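Grastmont Shared Workshop
Working Group on Good Practice for Robot Cells
Minutes of the meeting held 2020-02-13, Stitton Room

Present: the chair, the two bench leads, the safety lead, the training lead, the visitor from Grondport, and the secretary (minutes). Apologies were received from the purchasing desk.

1. Welcome and last minutes

The chair welcomed everyone, and especially our visitor from Grondport, who had come a long way in poor weather and brought very good shortbread. The November minutes were read and accepted with one correction: under item 4, "the stop button shall be in sight" should have read "the stop button shall be in reach." The safety lead was thanked for spotting it, as the two are very different things when you are standing at the wrong end of a bench.

2. Bench rules, second draft

Most of the evening went on this, and happily so. The draft now runs to 5 pages, and there was general feeling that it ought to be shorter before it goes up on any wall. The first bench lead went through it section by section and the following was agreed:

Before a run, the operator says out loud that the arms are about to move and waits for an answer from anyone inside the yellow line. A nod doesn't count as an answer.

Hands stay off the table while the arms have power. If something has rolled away or tipped over, the run is stopped first and the item is picked up afterward, however silly that feels for one bean.

The speed limit for shared benches stays as it is. The visitor asked whether we had thought of a lower limit for new operators. We hadn't, and we liked the idea very much. The training lead will write a paragraph.

There was a long and friendly discussion about whether the stop button should be tested every morning or before every session. The second bench lead felt that every session was too much on busy days, and the safety lead felt that busy days were the ones that worried her. Agreed: every session, with a tick and initials on the bench sheet.

3. Run log

The Usman bench has now logged 1449 runs since the log was started, of which 187 were stopped by the operator. The chair said she was glad to see people using the button freely and hoped nobody would ever feel they had to explain themselves for it. The reasons given on the sheets are hard to compare, as one person writes "slipped" where another writes half a page. The secretary will make up a short list of reasons to choose from, with a line left at the bottom for anything else.

4. Layout for small-item tasks

The draft asks that a small-item task have only its own containers on the table, with clear space between them and nothing stored along the front. Bowls and dishes should be set down before the arms are powered, and the arms parked well away from the work until the operator is ready.
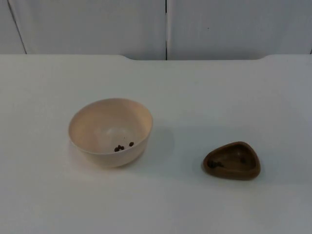 The second bench lead asked that the wording say "clear space" and leave the distance out, as it depends so much on the task, and this was agreed after some back and forth. The visitor mentioned that at Grondport they also write down what is in each container at the start and again at the end – it takes a minute, and it saves a good deal of crawling about on the floor later. We will try it on the Usman bench until the next meeting and see how people get on with it.

It was also agreed that small items be swept up with the bench brush and never blown off the table.

5. Any other business

The training lead reminded everyone that the refresher is still open to anybody who missed the last one, and that 2 places are left. The kettle in the Stitton Room is to be replaced. The chair will ask about the draft under the door while she is at it.

Actions
Training lead: paragraph on a lower speed limit for new operators.
Secretary: list of stop reasons for the run log.
First bench lead: shorten the bench rules and send them round.
Second bench lead: start and end container notes on the Usman bench.

Next meeting: date to be sent round with the revised draft.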